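Guides > Data collection > Handheld demonstrations > Sorting cutlery

Overview | Setup | Recording | Review | Export

Recording a cutlery sorting demonstration with two handheld grippers

This page covers the tabletop sorting task in the Lastham set. The operator holds one gripper in each hand, picks utensils out of a mixed pile and places them in a divided tray. Read the page on mapping and calibration first.

Before you start

Charge both grippers and check that each storage card has room for a full session. Wipe the lenses. Open and close each gripper fully 2 times with recording on, so that the width calibration has clean end points. Check the finger pads for slip by closing on a metal spoon handle and pulling lightly.

Use a table you can reach across without leaning. A patterned tablecloth is fine and helps tracking; a plain glossy top does not. Tape down any cloth that slides.

Laying out the pile

Put the tray to the left of the pile, with its long side facing you. Mix metal, ceramic, wood and plastic. Let the pieces cross each other, but keep the pile one or two layers deep. Deeper piles cause long searching motions, and the policy copies them.

Change the pile before every episode. Do not straighten handles by hand between takes.

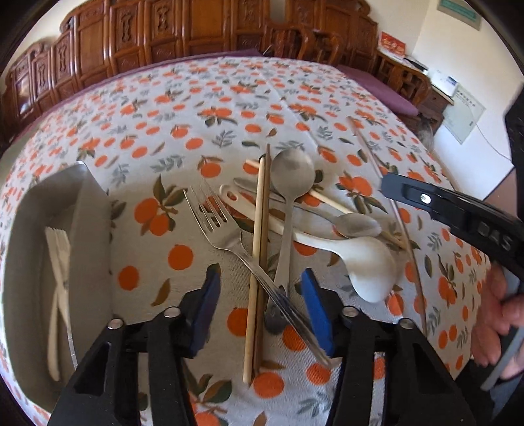 Left gripper open over the pile, right gripper coming in from the side. Fork, spoons and chopsticks overlap.

Recording an episode

1. Hold both grippers clear of the pile and start recording. Wait one second.
2. Move the first gripper in with its fingers open. Line up across the handle, not along it.
3. Close at a steady speed. If the piece is trapped under another, use the second gripper to lift or hold the top one.
4. Raise the piece straight up, carry it to the tray and release it just above the surface.
5. Repeat until the pile is cleared, then hold still for one second and stop.

Chopsticks are the hardest items. Take them one at a time, near the middle – a grip close to the tip lets the stick rotate. Ceramic spoons should be gripped on the handle.

A missed grasp is acceptable if you recover smoothly. A dropped piece that leaves the table ends the episode.

Review

Discard any episode with a tracking loss longer than half a second. Senyo Dankwa's first batch for Lastham kept 114 episodes, with some 3000 frames in a typical one. The longest ran to 3888 frames and was kept, as the extra time came from a clean two-handed recovery.

Label rejected files before export. The converter skips them by label only.

Related pages
Mapping and calibration
Folding towels: the Skekham set
Teleoperating the Yakubu arm
Replaying demonstrations on Jostgate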